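The Granska Home Fair, second visit

I swore in March that I was done with home fairs, and on 18 July 2025 I paid four dollars to park in a field for another one. The Granska fair fills two halls and a tent. The tent is for gutters.

Hall one belongs to flooring. Drudar had brought 1,068 samples, according to the banner, and a man whose job was to invite you to stand on them. I stood on several. They felt like floors. He wrote that down.

The coffee was better than last time, and so was the line for it, which moved. I ate a pretzel the size of a steering wheel and listened to a talk on grout by Paraskevi Vlachopoulos, easily the best thing I heard all day. She has strong views on sealing it and stronger ones on people who don't. A couple in front of me got up and left in what looked like shame.

Hall two is kitchens, and kitchens these days mean gray. Boutros does gray with brass handles. Huvside does gray without handles, and will plan your whole room on a screen while you wait — the waiting is the part they deliver on. 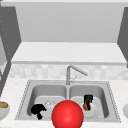 I asked what a kitchen like that would cost to build and was told it depended, then that it started at $2,000, then that installation was separate. I took the brochure. It is very heavy paper.

Parking was chaos on the way out, and the gutter people waved.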